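Procuram-se participantes para testar sinais de bolsa (de preferência, quem não acredita neles)

214 partilhas | 4 comentários

De poucos em poucos meses aparece um gráfico semanal com uma seta vermelha e alguém a garantir que «da última vez que isto aconteceu» o mercado caiu. Ou subiu, conforme o autor. A Dilton, que publica uma carta mensal sobre mercados, quer pôr alguns destes sinais à prova com gente de carne e osso, e eu fiquei encarregado de encontrar essa gente.

O estudo chama-se Enda. Juntámos 3.121 excertos de gráficos de ações e índices europeus, sem nome nem data, e vamos pedir aos participantes que digam se, na semana seguinte, a cotação fechou acima ou abaixo. Metade do grupo recebe também o sinal técnico do momento (cruzamento de médias, divergência, volume anormal). A outra metade só vê as barras. Se o sinal servir para alguma coisa, há de notar-se. Tenho as minhas dúvidas, e é justo que quem se inscreve as conheça.

Cada participante faz 8 sessões à distância, à sexta-feira, depois do fecho de Lisboa. Uma sessão demora cerca de 3 horas, com intervalo. É repetitivo. Quem espera aprender a ganhar dinheiro vai ficar desiludido logo na primeira.
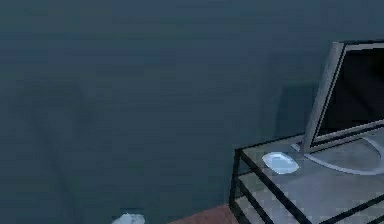
Aceitamos pessoas maiores de idade que tenham comprado ou vendido ações por conta própria e que leiam um gráfico de barras sem ajuda. Não pedimos curso de finanças. Não aceitamos quem venda formação em análise técnica, nem quem gira dinheiro alheio, e vamos perguntar. Também não queremos capturas de ecrã com os vossos lucros; toda a gente tem uma dessas, e as das perdas ficam na gaveta.

O pagamento é fixo por sessão e não depende dos acertos. Discutimos isto bastante. A Kidov, que trata da plataforma, preferia um prémio para os melhores, mas em grupos deste tamanho alguém acerta muito por simples sorte e depois abre um canal de vídeos. Ficou o valor fixo, indicado na ficha de inscrição.

Os resultados saem na carta da Dilton, com os dados em bruto, mesmo que não se encontre nada. Para se inscrever, preencha a ficha até ao fim de novembro e escreva, em poucas linhas, a última decisão de bolsa que correu mal e o que pensava na altura. Lemos essa parte primeiro.

Comentários (4)

beneš_pt
Uma semana é pouco para um sinal semanal. Se der negativo, os crentes vão dizer exatamente isso.

Resposta do autor
Vão dizê-lo com qualquer prazo. Mas guardamos também o fecho a 4 semanas, fica nos dados.

ouriço77
Participei numa coisa parecida e deixei de olhar para as barras a meio. Contam com o cansaço?

investidora_do_minho
Já enviei a ficha. A parte da decisão que correu mal precisava de mais espaço.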